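Household Lighting and Evening Power Use in Perkden
Term project report, December 2022

3. Results

We sent the survey to 400 households in Perkden and the Van Dusen estate in May. Most people who replied had changed at least some of their bulbs to LED, but table and bedside lamps were often left until last. Renters were the least likely to have changed anything.

The meter readings came from 13 homes over five weeks. Total evening use was 2,906 kilowatt hours, and heating made up the biggest share of it – much more than we had guessed. Two homes on Gresus Road had faulty meters, so we left them out of the total.

4. Limits

The weather was colder than normal for the first week. We also did not ask about the colour of the light, and several people wrote in the margins that this was why they kept their old bulbs. A second survey should include it.

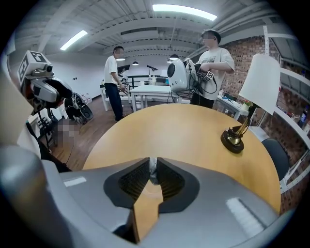
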